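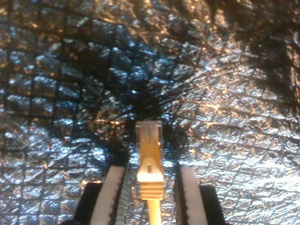 Flesbridge, September

Wiring a long thin house for internet — am I about to do something silly?

Posted by Marwa Salem in Home & Garden Help > Networking

Hello everyone! First post, long-time reader, very excited to finally have a house to ask about. We moved into a narrow old place in Flesbridge this summer and the internet comes in at the very front, by the street. My desk is at the very back, upstairs, behind a brick chimney that goes all the way up the middle of the house and seems to eat every signal that comes near it. Video calls freeze, the music cuts out in the kitchen, and my daughter has taken to doing her homework on the stairs, where it works beautifully.

I have decided I want proper cable in the walls. I've been reading up for weeks and I am completely hooked. I bought a 1000 foot box of Cat6 (I know, I know, it was a good price) and a bag of the clear plugs, and I have a crimping tool coming from my brother-in-law.

My plan is to go down from the front room into the crawl space, along under the floor to the back, then up inside a closet to my desk. I'd like to drop one off in the kitchen and one in my daughter's room too while I'm under there.

What I can't work out:

Do I put plugs on the ends of the cables in the walls, or sockets? Half the guides say one and half say the other.

There is an electric cable stapled along the same joist I wanted to use. Is that a problem?

T568A or T568B? Does it matter at all?

Also, the box says the cable is "CCA." The seller says it's the same thing. Is it?

Thank you so much in advance. I'm having a ridiculous amount of fun with this and would like it to work at the end.

3 replies, sorted by most helpful

Tamsin Tapsell

Welcome! I love this kind of post. I did the same job in my own house with the same shape of problem (chimney and all) and I still feel pleased every time I plug something in, so you are in for a treat.

I'll start with your last one because it's the one that could spoil your weekend. CCA stands for copper-clad aluminum. It is not the same thing as copper. It has more resistance, it breaks more easily when you bend it, and it doesn't meet the Cat6 standard whatever the box says. If you ever want to power a camera or a wireless access point over the cable, it can run warm, and you don't want that behind plaster. Please send it back if you can. Look for "solid bare copper," and for anything in a wall look for a rating of CM or CMR printed on the jacket. CMR is the riser one and it's what I'd buy for the stretch that goes up between floors.

Plugs or sockets: sockets in the walls, every time. The cable inside the wall is solid core, it doesn't like being wiggled, and a socket (people call them keystone jacks) holds it still forever. Then you use a short bendy patch cable from the socket to your computer. Sockets are also SO much easier to wire than plugs. You lay each wire in its colored slot, push it down, and you can see what you've done. With a plug you have to get eight little wires flat, in order, trimmed dead even, and slid all the way up to the end before you squeeze, and you can't undo it. I ruined a great many. If you do use your bag of plugs, check that they're meant for solid wire and for the thickness of Cat6, and look through the clear plastic before you crimp. The wires should reach the very front and the outer jacket should go far enough in that the little bar clamps down on it. If you can see bare colored wires sticking out the back, cut it off and go again.

A or B: no difference in speed at all. Pick one and use it at both ends. I used B, most of the ready-made jacks I've seen have both printed on the side, and I wrote a big letter B on a piece of tape and stuck it inside the closet for whoever comes next.

The electric cable: don't share the joist. Move over to the next one along if you can and keep a good few inches between them for the whole run. Where you have to cross it, cross straight over at a right angle. Never put the two through the same hole, and don't let them share a box.

Some other things I wish I'd done from the start:

Bring every run back to one spot. Don't daisy-chain the kitchen off the bedroom. Each room gets its own cable back to the front, into a small switch next to the router. The limit is 328 feet per run and you won't get near it.

Pull two where you think you need one. You're already lying on your back in the dirt, and the second one costs almost nothing. I leave a pull string in as well.

Label both ends before you pull, with real labels. I used masking tape and pencil and it was all gone by the time I'd got back up the ladder.

Test before you patch the plaster. A cheap tester with a row of lights will tell you if a wire is open or crossed. I have the little Ojo one and it has been fine.

Don't cinch the ties down hard. Hook and loop strips are kinder and you can open them again.

Oh, and wear a mask in the crawl space! Do post how it goes, I want to see that closet.

fustthorpe_dave

Just get a mesh kit. I have three of them in a house in Fustthorpe and never touched a drill. 200 bucks. Mine's a Sestumach but they're all the same.

Tamsin Tapsell, replying to fustthorpe_dave

They can be great, but with that chimney in the middle I'd still want a cable to the back one. Lots of mesh units have a socket for exactly that, so Marwa could do both and have the kitchen music sorted too.

oldboots18

Agree with the first answer on nearly all of it. One more thing, if the hole goes through from one floor to the next, seal round the cable afterward with a fire-rated caulk. Check your local rules before you start as well, some towns want a permit even for low voltage.

I'd go for plugs on the far end if it's only ever going to a ceiling access point. For a desk, socket.

Marwa Salem

Oh this is wonderful, thank you all! The CCA box is going back, the seller grumbled but agreed. I've measured under the floor and the next joist over is clear nearly the whole way, with only one place where I'd have to cross the electric cable. I'm going to pull two to every room and a string — my husband has stopped asking questions and has started holding the flashlight.

Tamsin, would you put the switch in the front room itself or in the cupboard under the stairs? The cupboard has an outlet but it's small and it does get stuffy in there.

Tamsin Tapsell

Cupboard! A small switch without a fan barely gets warm. Leave the door open a crack for the first day and put your hand on it in the evening. If it's only lukewarm you're fine. Keep the router itself out in the open, though, or you'll lose the wireless you've got.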